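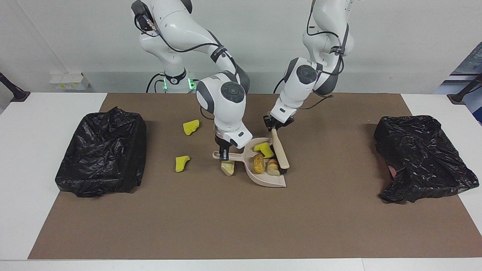 New club rugby shirts from Rakholm

Rakholm has added a rugby shirt to its made-to-order teamwear range, and clubs can order from February. The shirt comes in 46 stock colours, with a reinforced collar and double-stitched shoulders – the seams most clubs asked us to look at last season. Names and numbers are printed before the panels are sewn, so they will not peel in the wash.

The minimum order is two shirts, and top-ups can be placed at any time in the same design. Junior sizes are cut separately. Matching shorts and socks from Kuusk can be added to the same order.

2/25/24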